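About Algate Toy and Oddments Library

Welcome to Algate. We are a small lending library for toys and household things, and we are in the old grain office behind Maltby Street. Families, kindergartens and drama groups borrow from us. You can take home a doll's tea set for your daughter, or a box of assorted objects for a guessing game, and bring it back when you have finished with it.

My name is Thomas Messina. I came here from the north of Italy with my wife, and our first winter was long. Our neighbour Mrs Amato lent us a box of toys for our son, and when he got tired of it she changed it for another one. I think the library began in that winter, although we did not yet have a name for it or a room.

Today we have around 200 members. Our shelves were built by Karkholm, a joinery workshop in the same street, and they are painted in a soft grey colour that my wife chose. I wanted yellow, but I must say that the grey is easier to keep clean.

What we lend

Most of our collection is small. We have play food, plush animals and vegetables, balls of every kind, puzzles, wooden trains, puppets, cups and plates for the play kitchen. We also keep a section which we call Oddments. These are ordinary things from the home and the office, for example staplers, whisks, door handles and telephones. Teachers ask for Oddments very often. Children like to hold a real thing, and it is good for learning the names, also for those who are learning English as I did. The office things go to teachers and adult groups only.

The mixed bin

Each mixed bin has things which do not belong together. We choose them by shape and by touch, so that the hand finds something different each time: fuzzy, hard, soft, pointed. A kindergarten can use it for sorting by colour, and a grandfather can use it for telling a story in which every object must appear. 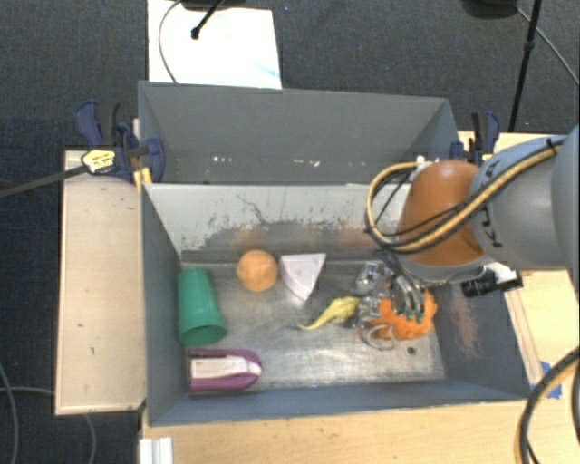 A mixed bin with the green cup, the fuzzy orange ball, the white wedge and the plush pumpkin. The purple and white stapler is from Oddments.

The pumpkin is borrowed the whole year and not only in the autumn. We have had to sew its seam again, and we do not mind it. The bins themselves also have a hard life. Please do not worry if yours has marks and scratches inside, we wash the contents and we wipe the bin, but the old marks stay.

How to become a member

Membership is $40 for a year for one household. Schools and kindergartens pay the same. You may have four items at home at one time, and a mixed bin is counted as one item. The loan is for eight weeks. If you need it longer, telephone us before the time is over and we will usually say yes, if no other family is waiting.

If something breaks, bring us all the pieces. We have a repair table at the back, and I am quite good with glue and not so good with zippers.

Giving us your things

We are glad to receive toys and oddments in good condition. At this moment we are looking for play fruit, small plastic animals and cups in any colour. We cannot take batteries, car seats or very large plush bears, as we already have more bears than shelf.

Please leave donations inside the door and not on the step, where they get wet.

Come and visit

We are open in the afternoon until 5:30, and we close for two weeks in April to clean and mend the collection. The entrance is at the side of the building, through the green gate. Prams can come in without stairs. Ring the bell if the door is closed.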